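Hum in side speakers after moving the projector cart

Posted in Sound and Lighting, July
By backpew_audio

We run a small setup for a youth night in a church hall. Two powered speakers on stands, a 16-channel mixer at the back, and a projector on a cart in the middle aisle. Last month we moved the projector cart closer to the front so the lyrics would fill the screen. Ever since, there is a low hum in both speakers whenever the laptop is plugged into the mixer. If I pull the laptop audio cable out, it goes away. If I run the laptop on battery, it mostly goes away but comes back when the HDMI cable to the projector is connected.

What I have tried so far: a different laptop, a different headphone-to-mixer cable, and turning the house lights off completely. None of those changed it. The mixer is a Grusine and the speakers are both Sellska, bought used. The run from the mixer to the stage is 90 feet of balanced cable, and it was quiet for two years before this.

Our budget for the year is $884 and most of that is already set aside for wireless mic batteries and a lamp for the projector. I would like to fix this without buying a new mixer. The next event starts at 6:30 p.m. and doors open half an hour earlier, so anything that takes a long time to set up is hard for us.

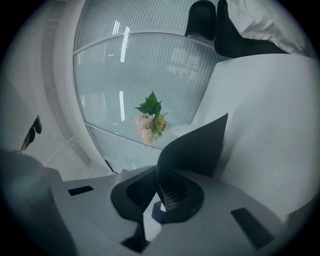
stagebox_left wrote that it sounds like a ground loop and that the new cart position is probably the cause. When you moved the cart, did you start plugging the projector into a different wall outlet? If the front outlets are on another circuit from the ones at the back, the laptop is now tied to both: one through the HDMI cable to the projector, one through the audio cable to the mixer.

Try this first. It costs nothing.

Turn everything down. Run one good heavy extension cord from the outlet that feeds the mixer up to the projector and plug the laptop charger into the same place. Turn things back up slowly. If the hum is gone you have your answer. Check what the projector draws before you do it, and tape the cord down along the aisle.

If that is not practical every week, put a transformer isolator between the laptop and the mixer. A passive stereo DI box does the job too. Do not cut or lift the ground pin on any power plug. People still suggest that and it is dangerous.

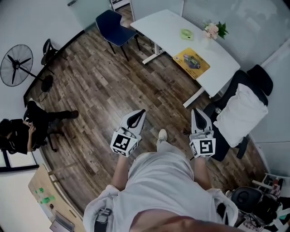
A gripper in each hand, pointed forward and down.

quietrack

Agree with the ground loop. I had the same thing in a hall with a Zarei projector. A stereo DI fixed it. Put it at the mixer end, use the two XLR outputs into two mic channels, and pan them left and right. Start with the gain all the way down, as mic channels are a lot hotter than the line input you are used to.

One thing to add. Keep the audio cable away from the projector power cord. If they have to cross, cross them at a right angle. It won't cure a loop, but it helps with other buzz.

fader_nine

Just get a digital mixer. We got a quote of $3,696 for ours with a stage box and it has been silent. Analog is always going to hum.

Comments

backpew_audio: The front outlet was the difference. I ran a cord from the back and the hum stopped. I'm going to order an isolator anyway so we don't have a cord down the aisle. The digital mixer is not happening this year.

stagebox_left: Good. Buy one with a real transformer in it. Some of the very cheap ones lose a lot of low end.

hallnights: We use the Jondska isolator for the same job. Sounds fine to me with music videos and backing tracks.

fader_nine: Still think digital is the way to go.

quietrack: A digital mixer can hum from a laptop ground loop just the same. It comes in through the analog input.

Viewed 1,439 times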